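Vilora Two-Arm Bench Unit: Set-up and Use Guide
Section 6. Household and light assembly chores: what the unit can do, and how to run one

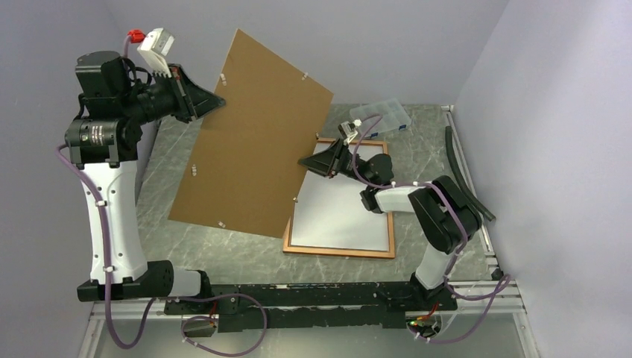
Buyers often ask whether the unit can take over small jobs at home or in the workshop. Some of them, yes, with a person nearby. It can pick up, hold, tilt, lay down and push flat things about. It is weaker at anything that depends on feel, such as knowing that a clip has seated or that a panel has caught on a lip. This section uses one chore, fitting a backing board to a picture frame, because it calls on both kinds of work. The same steps apply to other two-handed jobs, with the changes given in 6.5.

6.1 Before you start

1. Switch off at the wall and check that both arms are bolted firmly to the base bar. Retighten after the first 20 hours of use.
2. Check that each wrist camera is fixed on top of its gripper and that its plug is pushed fully home.
3. Lead the camera cables back along the arms. Leave enough slack for the elbow to open fully. Spare cable should hang below the bar and not lie on the work surface.
4. Wipe the work surface. Grit under a frame will scratch it and can also stop it lying flat.
5. Put boxes of small parts at the back, with their lids shut.

CAUTION: Keep hands, sleeves and hair away from the arms whenever the power is on. An arm that is standing still may be waiting for the other one.

6.2 Placing the work

1. Lay the frame face down in the area both grippers can reach. If only one arm can reach the far edge, move the frame nearer the bar.
2. Take out any glass. The unit is not approved for handling glass.
3. Open the clips on the frame so that none of them points inwards.
4. Place the backing board where the left arm can take hold of a corner.
5. Run Find Work from the Tillo control program. Both parts should be outlined on the screen. If the board is not found, the usual cause is a shadow or a surface close to the same colour.

Note: A plain matt board is found more easily than a shiny one. For shiny boards, turn off any lamp directly over the bench.

6.3 Running the chore

1. Choose Two-Arm Fit and set the speed to 33 per cent. Do not go faster until you have watched several complete runs.
2. Press Start. The left arm takes the corner and lifts the board at a slant. The right arm comes in low over the frame and waits for the board.
3. Watch the corner in the gripper. If the board swings or slips, press Pause. Both arms will hold their position.
4. The board is lowered until one edge touches the frame, then let down. The right gripper nudges it into line.
5. When the program shows Check Fit, look at the board yourself. Press Accept if it sits inside the border all round, or Retry if it does not.
6. Wait until both arms have gone to rest, then close the clips by hand.

CAUTION: Do not reach in to straighten the board while an arm is holding it. Pause first, then switch to Release, and support the board as the gripper opens.

A person fits a board like this in a few seconds. The unit may need 90 seconds, and longer if it has to try again. For one frame it saves you no time. It is more useful with a stack of frames of the same size, when you can do other work at the same bench and look up for each check.

6.4 If it goes wrong

Board dropped on lifting: raise the grip setting by one step, to no more than 2 steps above the factory setting. Thin board will mark if gripped harder.

Board lands across the border: run Find Work again. If the fault comes back, repeat the camera set-up in Section 4.

Arms stop facing each other: the program has found a possible collision. Press Home Left, wait, then press Home Right.

Picture from one camera freezes: switch off and check the plug at the wrist before changing anything in the program.

6.5 Other chores

Suitable with supervision: folding small cloths, sorting parts into open trays, laying lids on boxes, holding a panel while you mark it.

Not suitable: screwing down, closing stiff clips, washing up, work with knives, anything hot, and anything with a child or pet in the room.

New chores are added in the October update. Units bought with the Gashi gripper set need the matching grip file before any of them will run.

Related sections
Section 4: Setting up the wrist cameras
Section 5: Teaching a new movement
Section 7: Cleaning and monthly checks
Fitting the Gashi gripper set
Using the unit with a Clernari bench
Spare parts and returns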